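Haltbridge Project Begins Home Recordings of Everyday Laundry Tasks

Participants use hand-held grippers to gather examples for a learning system
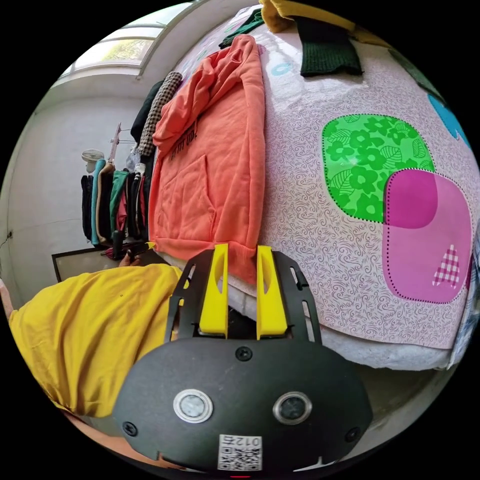

HALTBRIDGE, 25 May 2025. The Haltbridge Institute has begun the second stage of a project to record people handling clothes in their own homes. The recordings will be used to train a system that learns household tasks from examples, and will be shared with the institute's two partners, Zhong Laboratory and the Purkside Housing Association.

The first stage ended in April. It took place in a single test room at the institute, where staff members folded, stacked and moved garments on a standard table. The second stage covers 42 homes in the Purkside district. Residents who signed up work with their own clothing, on whatever surface they normally use, whether that is a bed, a sofa or a kitchen table.

"Our test room had one table, one kind of light and a box of plain shirts that we bought together," said Yutong Wan, who leads the project. "The system learned that room very well. When we moved it to an office down the hall, its performance dropped, and we decided that the next set of examples had to come from homes."

Each participant uses a hand-held gripper with two fingers and a camera attached. The person holds the tool and does the task with it, picking up a hem or a sleeve as a robot's hand would. The tool records what the camera sees along with the movement of the fingers. Work with sweatshirts, scarves, T-shirts and knitted items is included in the current task list. Socks and bed linen will be added later in the year.

Participants receive a training visit that lasts one morning. During the visit a member of the field team explains how to hold the tool, how to start and stop a recording, and how to check that the camera has a clear view. Participants then make several practice recordings, which are reviewed with them and deleted. The field team remains available by telephone throughout the recording period.

Garments are among the harder household objects for a machine to handle. A cup keeps its shape when it is lifted. A sweatshirt does not, and a hood or a front pocket can fold over on itself in many ways. The project team reports that items with hoods took the longest to complete in the first stage and produced the largest number of repeated attempts. For this reason, the instructions for the second stage ask participants to record hooded garments at least 3 times each, starting from a different position each time.

Participants are also asked to leave in any mistakes. If a sleeve slips out of the fingers, the person picks it up again and continues. According to the project team, first-stage staff members often stopped and started over when something went wrong, and the resulting set contained very few cases of recovery. The new instructions state that a recording should be stopped only for reasons of safety or privacy, or when the equipment has failed.

Patterned surfaces are another point of interest. The table in the test room was a plain gray, and garments were easy to tell apart from it. Many beds have printed sheets, and other clothes may be lying close to the item being handled. The institute has asked participants to leave their rooms as they are and to use the bedding they would normally use. They need only remove papers, photographs and other items that could identify members of the household.

The Purkside Housing Association assisted with recruitment by sending letters to its tenants and holding an information evening. It received 106 replies. Homes were chosen to give a mix of room sizes, household sizes and types of clothing. Those who were not selected have been placed on a list for future stages, and the association will write to them before the next round begins. Participation has no effect on tenancy, and the association does not have access to the recordings made in individual homes.

All participants are adults and have given written consent. They may withdraw at any time during the recording period and may ask for any or all of their recordings to be removed. Sound is not recorded. Before material is passed to Zhong Laboratory, it is reviewed by staff at the institute, who remove passages in which a face, a document or a screen with personal information can be seen. Names and addresses are stored separately from the recordings and will be deleted when the project closes. Participants are paid for each completed session, including sessions in which recordings must later be removed.

Zhong Laboratory is responsible for preparing the examples for training. Its staff check that the camera view and the finger movements are matched correctly in time, and they mark the beginning and end of each action. Recordings that cannot be matched are returned to the institute with a note on the cause. In the first stage, the most common causes were low battery charge and a lens covered by fabric. The training visit now includes a short section on both.

The resulting system will be tested on a robot arm at the laboratory's site in Drurkness. The tests will use garments that do not appear in any of the recordings, placed on surfaces that are also new to the system. The team has chosen 5 tasks for the first round of tests: laying a garment flat, folding a sleeve inward, folding a hem upward, moving a folded item to a stack, and separating one garment from another. Each task will be attempted with a system trained only on the test room recordings and again with one trained on the home recordings, so that the two can be compared.

"We do not know yet how large the difference will be," Wan said. "We expect the home recordings to help with cluttered surfaces. On thick or stiff fabric we are less certain, and we would like to see the results before making any claims."

The institute stated that no robot will be placed in a participant's home during this stage. Any later trial of that kind would require a separate review and new consent from the residents involved.

A written account of the recording method, including the instructions given to participants, will be published on the institute's website after the recording period ends. The partners also plan to release part of the collection to other research groups. Only recordings from participants who have agreed to wider sharing will be included, and those participants will have the opportunity to view their material before it is released.

Residents of Purkside who would like to be considered for a later stage may contact the Housing Association's main office during regular hours. Questions about the handling of recordings should be sent in writing to the project office at the Haltbridge Institute.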